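Getting the Donora Cart Back on Its Wheels
Student project report by Kaja Lill, July 15, 2024
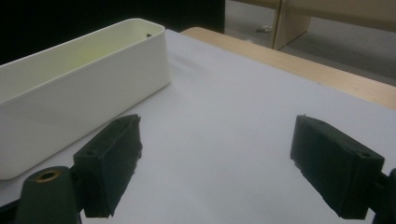 The white tray on the bench.

When I had to pick a project I wanted something I could walk round and touch, and my tutor, Declan Sedgwick, said there was an old baker's cart in the back shed at the Prakville museum that had never been written up properly. I said yes before I'd seen it. Then I saw it, and I said yes again but a bit more quietly.

The cart is known at the museum as the Donora cart, after the bakery whose name is painted on both sides. It's a two-wheeled delivery cart for a single pony, with a closed box body, a curved roof and a narrow seat across the front where the driver sat with his feet on a sloping board. The back has a pair of doors, and inside there are runners for the bread trays. Compared with the smart gigs in the main hall it's a working thing, and it has had a hard life. I liked it straight away.

What I set out to do

My plan at the start was to do three jobs: find out when it was built and who by, record the condition of every part, and do as much gentle conservation work as Declan would let me near. The last bit was always going to depend on the first two. I also promised a measured drawing, which I nearly didn't finish in time (more on that later).

Who built it

The accession card says only "Bread cart, local, given by family". Not much to go on! I started with the axle, as makers often stamped their work where the paint wouldn't hide it. After a lot of crawling about with a torch I found the word ISENT on the end of the axle arm, with a number, 278, beside it. I got very excited and told everybody I'd found the builder. Declan let me enjoy it for a day and then pointed out that cart builders very often bought their axles in from a separate firm, and that Isent could just as easily be the axle people. He was right. In a trade list in the museum library Isent is down as an axle and spring works, and no carriages are mentioned at all.

The real clue was under the seat. The seat board lifts out, and on the underside somebody has written "Morris, body shop" in thick pencil. There was a Morris yard in Prakville, wheelwrights and cart builders, two streets from where the bakery stood. Their order book has survived in part and I spent a whole week with it. The handwriting is dreadful. There's an entry for "one bread cart, light, for Donora, to be finished claret and lined cream", and the price has been crossed out and written again lower down, so I suppose there was an argument.

Sadly the page has lost its top corner and the year with it. The pages on either side are also undated, so for now I've put "around the turn of the twentieth century" in the record, going by the style of the lamp brackets and the shape of the roof. I'd have loved to do better than that.

Condition

I'll keep this part short because the full condition sheets are in the folder.

The wheels are the best thing about it. They're sound, with the dish you'd expect (that's the way the spokes lean outwards so the wheel looks like a shallow saucer). The iron tyres are tight on the nearside and a touch slack on the offside. You can hear it if you tap with a knuckle and listen for the dull patch.

The shafts are a different story. The offside one has been broken just forward of the body and mended with an iron plate and coach bolts. It's an ugly repair but an old one, and the paint goes over the top of it, so the cart was clearly put back to work afterwards. We talked for ages about whether to leave it. I was all for leaving it, and we did.

The springs are elliptical, one each side, and both are rusty between the leaves. The roof canvas has split along the front edge, and water had got in and softened the board underneath. The paint on the sides is lifting in flakes, mostly round the lettering, where there are more layers.

Under the Donora name you can make out another line of letters if the light comes in low from one side. I've traced as much as I could onto film. I can read an "& Son" and nothing before it that I'd put my name to. It might be that the bakery changed hands, or it might be a signwriter's first go.

The work

Declan's rule was that I cleaned before I did anything else and that I tested before I cleaned. So I made a set of little test squares low down on the back of the body, where they wouldn't show, and tried a dry brush, then deionised water on a swab, then water with a very small amount of a mild detergent. The dry brush took off the dust but left the greasy layer. The water alone was surprisingly good. The detergent made no real difference, so I dropped it, and the whole body was done with brush and damp swabs. It took me 41 hours by my log. My shoulders can confirm this.

The claret came up beautifully, much redder than I'd thought, and on the nearside door there's a stretch of cream lining so crisp that you can see where the brush was lifted and put down again. I kept going back to look at that bit.

After cleaning came the flaking paint. I laid the flakes with a weak adhesive fed in under the edge with a fine brush, waited, then pressed them down through silicone paper with a small warm spatula. You go a flake at a time. I was hopeless on the first morning and lost a piece the size of a lentil, which I did find, on my sleeve, and which is now back where it belongs.

The springs were brushed down and given a thin coat of wax. We didn't take them apart. The softened roof board was dried slowly and then consolidated, and I stitched a patch of new canvas behind the split, toned to match but easy enough to spot if you're looking for it. A future student can take the whole lot out again with a pair of scissors.

The drawing

I measured the cart at a scale of 1:10, side and rear elevations. I'd never drawn anything with a curve in it that mattered, and the roof nearly finished me off. In the end I ran a string line from front to back and took the drop from it at regular stations, and that gave me a curve I could trust. The wheels I drew twice. The first time I forgot the dish and drew them flat, and Declan looked at it for a while and asked me very kindly how the cart stayed upright.

What went wrong

I should have photographed the underside before cleaning it. I have the top and sides in full, but the before pictures of the floor are only a handful and two of them are blurred. I also left the library work too late, and by the time I found the Morris entry there was no time to go after the other half of the order book, if it still exists.

My budget was £100 and I overspent slightly on canvas. I bought the wrong weight first.

What I'd do next

I'd like somebody to look at the covered lettering with infrared. If the earlier name can be read, it could be checked against the rate books and might give us the date after all. The offside tyre ought to be looked at by a proper wheelwright before the cart is moved any distance. And the rear door hinges squeak terribly, which I was told to leave alone, and did.

Thanks to Declan for his patience, and to the library staff at Prakville for letting me have the big table by the window all week. The condition sheets, the tracing and both drawings (including the flat wheels) are in the project folder.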